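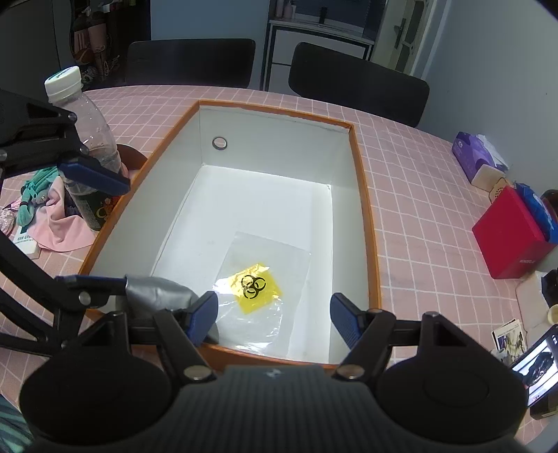
According to Remedios Javier, the term "secondary packaging" is used too loosely, and a bag that touches the specimen container should not be counted in the same class as the box that holds it. Most handling manuals accept a simpler scheme, in which specimen packaging is divided into a primary receptacle, a secondary layer, and an outer box.

Primary receptacle
The primary receptacle is the tube, jar, or vial that holds the specimen. It is closed with a screw cap or a stopper and labeled before it leaves the collection point. Labels are placed lengthwise so that the text can be read without turning the tube.

Secondary layer
The secondary layer contains any leak from the receptacle. Clear plastic bags printed with the biohazard symbol are common for short trips within a building or between nearby clinics. Many have an outside pocket for the request form, which keeps the paper apart from the specimen. Rigid canisters are used where bags might be crushed. Absorbent material is placed between the receptacle and the secondary layer, in an amount able to take up the full liquid content.

Outer box
The outer box protects the contents from impact and gives a flat surface for the address. Fiberboard is the usual material. Boxes for chilled transport have an insulating liner, and the coolant is placed outside the secondary layer.

Biohazard symbol
The symbol consists of three open circles overlapping a central ring. It was developed in the United States in the 1960s and has no top or bottom, so it can be recognized from any direction.

Local practice
Rules for internal transport vary by site. The Greslow clinic group limits each bag to 2 tubes from one patient and each box to 12 bags. Its couriers record handover times in Skedex, a tracking program, and a delay of more than 60 minutes is entered as a deviation. Gordon Dhillon's revision of the Greslow manual, dated 2020-04-15, added a separate form for damaged bags.

See also
Chain of custody
Cold chain
Sharps container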